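How to Lay Out a Grid Table for Hand-Held Gripper Demonstrations
Posted Apr 4, 2018 by Heike Dreßler

A few of you wrote in after the Murach write-up to ask how we keep our starting positions so even, and I promised I'd get the table instructions down properly. So pour yourself a coffee, because I do tend to go on a bit!

The idea behind the method is simple enough. A person carries the gripper by hand, does the task, and the policy learns from what the wrist camera saw. What trips people up is that we all put things down in the same comfortable spot, over and over, without noticing. Our first Fidden set had 420 demonstrations, and when we plotted the start points they sat in one sad little clump near the operator's right hand. The policy was lovely there and hopeless everywhere else.

Drawing the grid

Cover the table with white foam and tape it underneath, never on top. Then take a hard pencil and a long ruler and draw your lines as lightly as you can while still being able to see them yourself. We tried marker once, and the policy learned to follow the lines – a very humbling afternoon. Don't worry if your grid isn't square to the table edge.

Placing the object

Make a shuffled list of grid crossings before you start and work down it in order. For an object with a round base, line up the middle of the base with the crossing as well as you can by eye. Come in from a different side each time, with the fingers open, and pause for a breath before you move in.
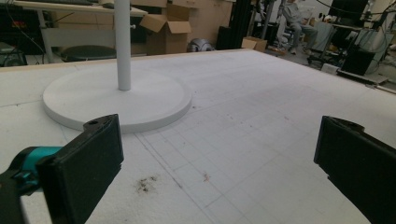
Open fingers over the grid, with the white pole on its round base toward the left.

Give the foam a wipe between blocks, too. Crumbs and smudges build up faster than you'd think, and I like to begin each block with a clean surface.

Checking what you have

After every block, plot the start points again and look for holes. With the grid, our Dalgleish set grew to 1376 demonstrations, and the trained policy finished 94 percent of its test runs, including starts out by the corners. If you find a hole, add those crossings to the next list and carry on. The plotting script is in the Fevby folder, and it needs 2 arguments, the log directory and the grid spacing.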